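Table covering (also table cover, desk cover, work sheet) is a sheet of paper, cloth or plastic laid over a tabletop, either to protect it or to give a plain even surface to work on. Distinct from a tablecloth in the strict sense, which hangs down over the sides and is mostly for dining. Coverings for desks, craft tables and work benches are usually cut flat, to the size of the top or a bit smaller.

Contents
1 Types
2 Size and fit
3 Laying
4 Marks and creases
5 Small lamps and cables
6 Use in the Jidemska workrooms
7 See also

Types

Paper. Sold on rolls or as single sheets. White is the most common color, then brown. Cheap, thrown out when dirty. Tears at the corners first. Heavy paper lies flatter but remembers every fold.

Cloth. Cotton or a blend, washed and reused. Slides on a polished top unless there is something under it, felt most often. Needs ironing if the surface has to be flat.

Plastic. Wipes clean. Smooth types give off glare under a lamp, matte types less so. Stiff in the cold and tends to curl at the ends for the first day or two.

Board. A thin hard sheet placed loose on the table. Sometimes counted as a covering, sometimes not. Craft manuals disagree.

Size and fit

A covering can stop short of the table edge, meet it, or go over it. Stopping short leaves a strip of bare table, usually at the back, where it's out of the way of the arms. Meeting the edge exactly looks neatest but is hard to keep, as any pull on the sheet shows right away. Going over the edge is steadier if the overhang is taped underneath.

Rolls sold for workroom use are often 30 inches wide. On a deeper table two strips are needed and the join is put toward the back. Overlap the join away from the worker so that sleeves dont catch it.

Laying

Table wiped and fully dry first. Crumbs and grit under paper show up as bumps, and a pencil will go through them.

Roll out with the curl facing down. Weigh down the ends, books will do, leave it a while. Smooth from the middle outward with the flat of the hand or a dry cloth. Tape at the corners only; tape along a whole side makes the sheet buckle when the room warms up. On wood use a low tack tape, the brown kind can lift varnish.

Cloth is laid the same way without the tape. Clips are used on folding tables.

Marks and creases

White coverings show everything. Gray smudges come from pencil, from newsprint, from the side of the hand, and from the feet of things that get dragged across. A soft shallow crease can look just like a smudge from above, and the usual test is to move the lamp: a crease changes with the light, a stain stays put.

Soft eraser takes off light pencil. Rubbing harder polishes the paper and leaves a shiny spot which is worse. Creases in heavy paper can be pressed from the back with a warm iron, no steam. Most people just turn the sheet over, or shift it so the mark ends up under something.

Unevenness in the middle of a sheet is generally moisture. Goes away by itself in most cases.

Small lamps and cables

Desk lamps, stick lights and other small things on a flat base are often kept on top of the covering instead of on the bare table. A wide, low base is better than a narrow one, it spreads the weight and does not dent the paper. Set it back from the front edge. Rubber feet may leave gray rings on white paper, a coaster or an offcut under the base prevents this.

The cable is best taken to the side or along the back of the table, close to where the covering ends, and then off at a corner. A cable that crosses the middle gets caught by the hand and pulls the sheet with it. Thin cables can be held down with a bit of the same tape. Do not run them under the paper: makes a ridge, and after a few weeks a tear along the ridge.

White cable on a white sheet is tidy looking but easy to miss when clearing up. Some workrooms use a darker one on purpose.

Candles on paper coverings are a fire risk and most workroom rules ban them outright.

Use in the Jidemska workrooms

The Jidemska workrooms, a shared craft space, changed from cloth to white paper in July 2019 at the suggestion of Hui-mei Choi, who taught paper cutting there. The first rolls came from the supplier Stenov. They were thin and got replaced every day. Sistido rolls, heavier, were brought in later and last nearly 21 days on a drawing table, 5 on a table used for glue.

Rafail Athanasiadis wrote the laying instructions still pinned up in the rooms, the section on tape above follows them closely. Yi-chun Kwok added the rule on cables after a sheet was pulled off with a full tray of beads on it. The rooms have 6 covered tables. Used sheets are kept for wraping and for practice cuts.

Chia-jung Hsu has argued for going back to cloth on grounds of waste. No change as of March 24, 2022.

See also

Desk pad
Blotter
Cutting mat
Drawer liner
Tablecloth

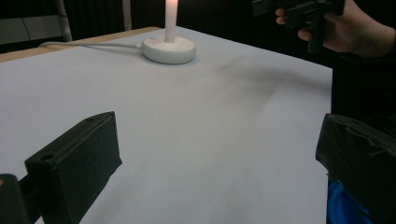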